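3.2 Household Materials and the Sorting Task

The study was carried out in Estonby, a town in which most households separate waste at home before collection. Residents were recruited through a notice enclosed with the August utility bill. A total of 156 households agreed to take part, and each received a printed diary, a set of labels, and a short guide to the categories used by the Rodomora collection service. Households that had moved into the district during the study period were not eligible.

Participants were asked to record every item that they were unsure how to discard. The diary had one line per item, with space for a plain description, the category chosen, and the reason for the choice. We did not correct entries or answer questions about proper sorting while the diaries were in use. Earlier work on recycling behavior has relied mainly on surveys taken after the fact, and respondents in such surveys tend to report what they believe the rules to be. A diary kept near the bin records the decision closer to the time it is made.

Diaries were collected after 40 days. Entries were typed, stripped of addresses, and coded by two readers using the Vender scheme, which assigns each item to a material class and a use class. Where the readers disagreed, the entry was discussed and a single code was agreed upon. Entries that could not be read were left out of the analysis.

From the full set we drew a sample of 500 entries for close reading. Mixed goods made up the largest group of uncertain items. These included padded envelopes, coated paper cups, toys with sewn-in parts, and baskets or trays made of woven plant fiber with a lining or a painted trim. Participants often described such items by color and feel and left out the material. One diary listed "the tan woven thing" on three separate lines, each time with a different category. Woven goods are treated in Figure 4 as a surface class of their own, apart from wood and from cloth.

Figure 4. Tan, woven, wicker-like surface with a small orange-red object nearby.
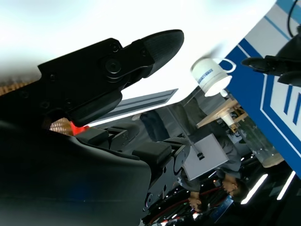
3.3 Follow-up Interviews

Interviews were held with 15 households chosen to reflect the range of dwelling types in the Pattinasarany district. Each interview took place at the home and followed a fixed list of topics, beginning with where waste was stored and who in the household usually carried it out. Participants were then shown their own diary entries and asked whether they would make the same choice again. Many said that they would, even when they could no longer recall the reason they had first written down. Answers were recorded in note form and read back to the participant before the visit ended.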